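How do astronomers weigh a star?

You can weigh yourself by standing on the bathroom scales. You can't do that with a star. Stars are far too big, far too hot and far too distant. So how do astronomers know how heavy they are?

They use gravity. Gravity is the pull that every object has on every other object. The more stuff an object is made of, the harder it pulls. Astronomers call the amount of stuff its mass.

Many stars come in pairs. The two stars circle each other, held together by gravity. A pair like this is called a binary star. If the stars are heavy, the pull between them is strong and they have to move fast to stay in orbit. If they are light, the pull is weaker and they move more slowly.

So astronomers watch a pair and measure two things – how far apart the stars are and how long they take to go round. Some pairs take 3 days. Others take 50 years, and then you need a lot of patience, or old notes from somebody who was watching before you.

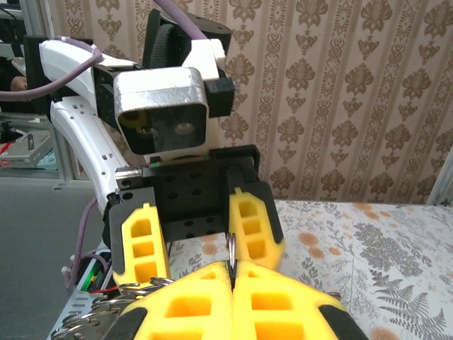
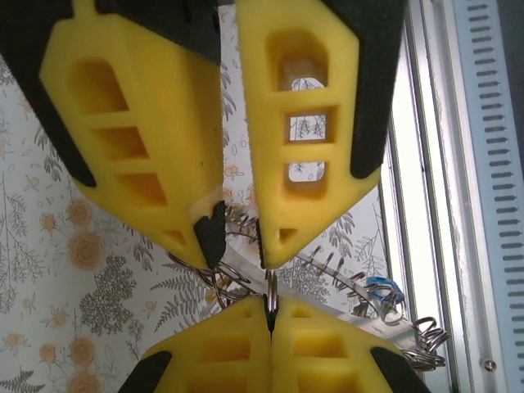
Yellow gripper fingers, close up. 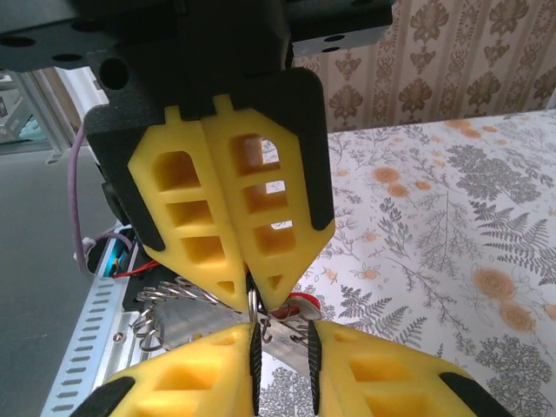
Once they have both numbers, they can work out the mass of the two stars added together. To find the mass of each one, they look at the point the stars are circling. This is called the centre of mass, and it works like the middle of a see-saw. The heavier star stays close to it and makes a small circle. The lighter star is further out and makes a big circle.

Sometimes two stars are so close together that even a large telescope shows only one dot. Then astronomers spread the light out into its colours. When a star moves towards us its light shifts a little towards blue, and when it moves away the light shifts towards red. The shifts show how fast each star is going.

What about a star on its own? That is harder. Astronomers compare its brightness and colour with stars they have already weighed, and make a careful estimate.

Written by Feven Negussie
January 17, 2020

More for young readers
Why do stars twinkle?
What is a light year?
11 questions about the Moon
How telescopes collect light
Where do comets come from?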